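【设备采购】小厂第一次买双臂,仿真演示能不能当选型依据?

阅读时间约5分钟

楼主 半吨螺丝
厂里批了点钱,让我列一份设备计划,要求是“把能自动化的都自动化”。批钱的人上周刚看完一个短视频,你们懂的。

目前手上两家:Urberg 的单臂加夹爪,以及 Plileo 的双臂整机。前者报价3580一个月(租,含维护),后者的销售很热情,价格要“见面聊”。按我的经验,需要见面聊的价格一般都适合坐着听。

我们的活不复杂:夜班巡库房,开门,按开关,顺手把架子上形状奇怪的件拿到周转箱里。问题是钱只够选一样,而两家都说自己样样能干。

2楼 冷却液爱好者
先问一句,门是什么门?带闭门器的话,双臂也别高兴太早。我们去年试过一台,门把手按下去很漂亮,然后门把它推回来了。

3楼 半吨螺丝
回2楼:普通压把手的平开门,有两扇带闭门器。我可以申请拆掉,消防那边大概会给我写一封很长的信。

4楼 三相不平衡
楼主别看宣传片,自己搭仿真。一台像样的显卡比请销售吃三顿饭便宜,还不用听他讲愿景。把你的门、你的件放进去,看看夹爪够不够得着,心里至少有个底。

5楼 半吨螺丝
搭了。工时走的是“培训”科目,财务没问,我也没说。夹件和走廊门各截一张,大家帮忙看看该往哪边花钱。
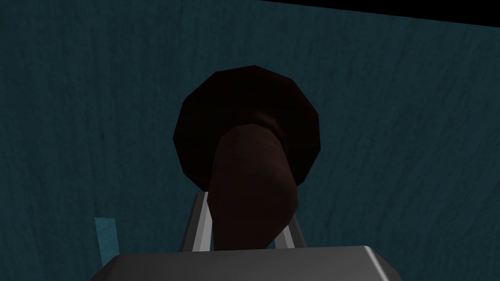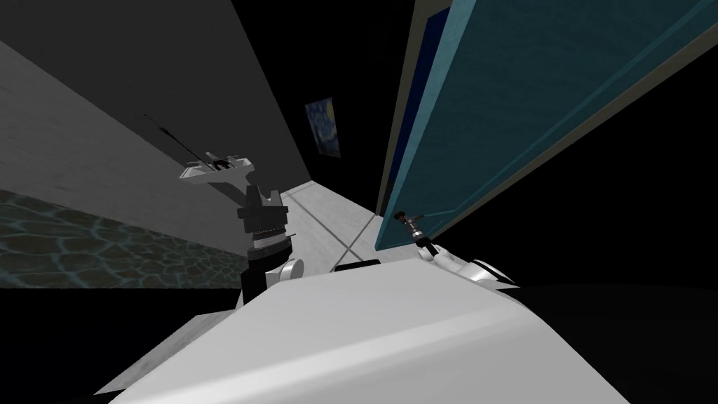
我现在倾向先把钱砸在夹爪上。件的问题天天有,门一个晚上也就开那么几回,实在不行夜里让它敞着。

6楼 冷却液爱好者
同意先看夹爪。这种头大柄细的件,夹柄是对的,可你得问清楚指头的有效行程和指面材料。Urberg 标配的是光面金属指,换软指面要另外加钱,报价单上写在最后一页,字号像药品说明书。

7楼 老王不在线
我反对。你们都在拿夹爪说事,楼主的真正开销在移动底盘和走廊里的通行。单臂要开门,底盘就得来回挪,每挪一次就多一次定位误差。双臂可以一只手管把手,另一只手管墙上的东西,底盘少动。这笔账要算进去。

8楼 三相不平衡
7楼说得轻巧。两条臂就是两套关节、两套线缆、两套备件。我们那台 Jokotden 的双臂,一条坏了另一条也得停机,控制柜是共用的。维修的人来了先夸设备漂亮,再开单子。

9楼 老王不在线
共用控制柜是 Jokotden 的设计问题,不能算在双臂头上。你买了辆车门漏风的车,也不能怪四个轮子。

10楼 三相不平衡
可我确实每个月都在付那四个轮子的钱。

11楼 半吨螺丝
两位先别打。现实问题:仿真里摩擦系数是我自己填的。填0.8什么都夹得稳,填0.3我就想辞职。真件表面有油,大家一般怎么取值?

12楼 焊点有点虚
别取值,拿件去量。找一块和指面相同的材料,把件压上去,弹簧秤一拉就有数了,一把秤才多少钱。仿真用来查干涉、查臂展,夹不夹得稳以实物为准。我见过有人拿仿真录像当验收材料,甲方居然签字了,那台设备现在挂圣诞彩灯。

13楼 冷却液爱好者
补充一条,预算表里单列“夹具及指面”,别并进“主机”。一旦并进去,砍预算的时候主机留着,指头没了。一条没有指头的机械臂,参观价值高于生产价值。

14楼 路过的采购
采购的角度说两句。
一、先租后买,租期别签满一年,先签3个月,写明可以换型号。
二、让供应商带样机来,用你的件连续抓200次,掉一次记一次,记录双方签字。
三、质保别看年限,看响应时间。Kahraman 的集成报价看着贵,人家写了到场时限;便宜的那几家写的是“尽快”。
四、“见面聊”的价格,见面前让他先发邮件写个区间。不肯写的,省一顿饭。

15楼 老王不在线
第二条我举双手赞成,顺便提醒,抓取测试要把开门也算上。楼主夜里敞着门那个方案,库房管温湿度的同事看到会来找你谈心。

16楼 半吨螺丝
已经来找过了。门必须关。所以双臂这一项又回到表里,批注写“待定”,颜色标黄。

17楼 焊点有点虚
还有一条路:给门装个电动开门机,让单臂的底盘发个信号就行。楼主问问门机的价,两千上下也许能解决一扇。花在门上的钱,总比花在第二条胳膊上好交代。

18楼 老王不在线
然后墙上的开关呢?也装个电动的?再往后架子也装电动的,机器人就可以留在箱子里了。

19楼 焊点有点虚
听起来是今年最省钱的方案。

20楼 半吨螺丝
汇总一下目前的计划,欢迎继续拆台:Urberg 单臂先租三个月,夹具指面单列,抓取测试写进合同;门机询价2000一扇,先装一扇试;Plileo 那边已发邮件要价格区间,对方回复说“非常期待与您见面”。

21楼 路过的采购
那就把这封回复也附进比价表,备注栏写“未报价”。月底审批的时候用得上。

22楼 三相不平衡
门机记得问断电以后是常开还是常闭。我们当初没问。

联系我们 | 版权归本论坛及发帖人所有 | 返回顶部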